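Step 4. Threading the film

I run all my old westerns on a Womer projector, and this is the part where I used to lose my temper!

1. Switch the lamp off. Motor too.
2. Put the full reel on the front arm and pull 36 inches of leader free.
3. Open the gate and lay the film in flat, sprocket holes toward you.
4. Leave a loop above the gate and another one below (two fingers deep is plenty).
5. Hook the end onto the take-up reel and turn it by hand 2 times.

Note: an 800 foot reel needs a take-up reel of the same size.

Caution: never force the gate shut. I tore the opening stagecoach chase out of a Grandport print that way, and it still hurts.

Now turn the inching knob slowly and watch both loops – if either one shrinks, go back to 3.

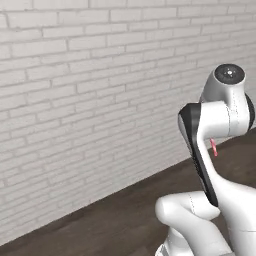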